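Plodus: a small collection about putting things into boxes

README, last revised 23/10/2021

Welcome, and thank you for opening this file before opening the folders. Plodus is a set of short recordings of ordinary household sorting: taking small things off a table and putting them where they live, which in most cases is a plastic box with a lid. It grew out of a much smaller set called Barkix, which covered only kitchen drawers, and which some of you may still have on a disk somewhere. Please don't mix the two. The folder names look alike and the label lists do not agree.

What you will find

There are 1,438 recordings, sorted by the kind of thing being put away. The large groups are stationery, sewing supplies, first-aid and bathroom bits, and repair items (glues, tapes, spare screws, picture hooks). A group called "mixed" holds up to 100 recordings where the table had a little of everything on it, the way a table does after a long weekend. I am fond of the mixed group, though it is the hardest one to label and I went back over it more often than I would like to admit.

In February we dropped 179 recordings from the first version. Most were doubles. A few had letters with addresses lying on the table, and those are gone for good, so please delete any old copies.

The boxes

We used whatever storage boxes people had at home, and bought very few. Clear ones turn up more than any other kind, which makes sense to me, as a person who has opened the wrong biscuit tin looking for thread all her life. The field box_type has these values: clear, solid, divided, basket, tin. A box with both an open part and a divided part is marked divided. The field lid_state is open, closed or loose. Loose means the lid is lying on the box without being fastened, and I know that two people can look at the same lid and disagree.

Paper slips and labels inside a box get their own field, slip, with yes or no. We did not write down what they say.

The things

Small items are named by shape first and contents second. A tube is a tube, whether it is glue, hand cream or ointment, and only gets a second label if the print can be read with certainty. Győri, our first label list, tried to name the contents every time, and we ended up with toothpaste in the sewing group. The current list is called Stukier and it is much calmer. If you are coming from Győri, the file stukier_map.txt gives the old and new names side by side.

How to read a single entry

Each entry has a still, a line of labels and a note in plain words. The notes are uneven. Some are three words long and some wander off into opinions about lids.

Sample entry, repair group
box_type: divided
slip: yes
item: tube, red and white
surface: light wood table

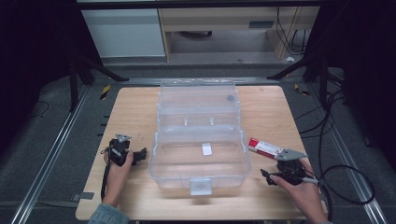 By Rozália Bozsik, labels and notes

Note for this entry: a clear box with a roomy lower compartment, and the tube still held outside it. Contents of the tube left blank under the Stukier rules. I gave slip a yes for the little white rectangle lying in the compartment, whether it is a label or just paper.

Known problems

Clear plastic on pale wood is hard on the eyes, and the outlines of such boxes may be off by a little. Tins are underrepresented. The word "basket" was used for two wire trays in the bathroom group, and I have left it, having no better word.

Corrections are very welcome. Send the entry name and what you think it should say, and if it's about a lid, please be patient with me.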